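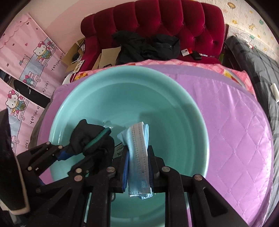 Do I have to empty the whole bed before I start sorting?
Clearing the middle is enough. Anything that belongs to another job, such as clothes waiting to be put away, can be pushed up to the headboard and dealt with when you have run out of excuses.

Section 4: Sorting small things on a bed

Section 3 dealt with drawers. If you followed it, you now own a number of empty drawers and a pile of things that used to be in them. The steps below cover the small, soft and badly wrapped part of that pile: gloves, masks, cord, cloths, hair elastics, and packets whose purpose has been forgotten by everyone in the house.

You will need
A plastic basin, the washing-up or laundry sort, with a rounded rim.
A bed with a fitted cover. Quilted is good, as small items don't slide about on it.
A bag for rubbish.
Up to 70 minutes. Annick Jacquet, who tested this section, did it in 16, but she throws things away for pleasure.

4.1 Setting up

1. Pull the mattress cover flat. Leave the sheets and pillows where they are.
2. Stand the basin on the bed, well back from the side you will be working from. It should be within reach without kneeling on anything.
3. Tip the pile out in front of the basin. Tip gently. Elastics travel.

Note: A table will also do. We recommend the bed for one reason, and that is bedtime. A table can stay covered in packets until February, whereas a bed will be wanted back by eleven.

4.2 First pass: what you wear

4. Pick out anything that goes on the hands or the face. Gloves and masks go straight into the basin.
5. Put gloves together with the fingers all pointing the same way and slip an elastic band round them. If a glove has no partner, set it aside until step 12. You may be lucky. The 2nd edition of this guide promised you would be, and we had letters.
6. Fold masks along the pleats and put them next to the gloves, not underneath.

Caution: A mask of unknown history is rubbish. Do not sniff it to find out.

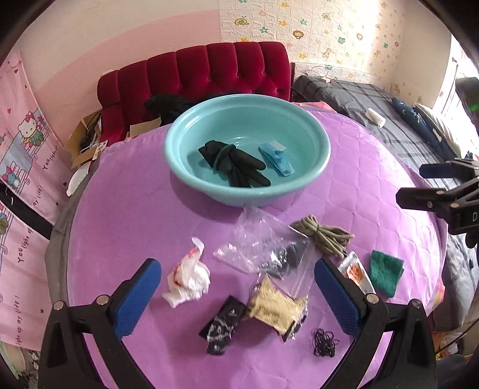
Fig. 4b. Gloves and mask in the basin, everything else still to be sorted on the cover.

4.3 Second pass: what you tie, wrap and wipe with

7. Fold cord back and forth into loops as long as your hand, then wrap it near one end and tuck in. Do not wind it round your elbow unless you like undoing knots.
8. Fold cloths in half and in half again. Fluffy ones will never have straight edges. Carry on.
9. Gather the thin elastics into one heap and leave them there. Untangling is covered in 4.5 and is optional, like most of 4.5.

4.4 Third pass: packets

10. Open every packet you can't name from the outside. If it is empty, it goes in the rubbish bag together with loose wrappers and used tissue.
11. Zip bags that still close may be kept. Press the air out and lay them flat. Rosine Cordier had 59 of these at last count and would like it known that she has used nearly all of them once.
12. Return to the single gloves. Look through the clothes at the headboard, including sleeves. Whatever is still single after that goes to the cleaning cupboard, where one glove is a perfectly respectable number.

Caution: Do not start trying things on. Testers who did so took 122 minutes and finished with more on the bed than they began with.

4.5 Finishing

13. Put the cord and cloths into the basin beside the gloves, heaviest at the bottom.
14. Untangle the elastics, or put them in one of the zip bags and write "elastics" on it.
15. Lift the basin off with both hands, one on each side of the rim, and carry it to wherever its contents are going to live. The floor next to the bed does not count, though we accept that it will be tried.
16. Shake the cover out over the floor before anyone gets in.

If the basin won't hold everything, see Section 5, Getting a second basin, and then Section 6, Why you should not have got a second basin.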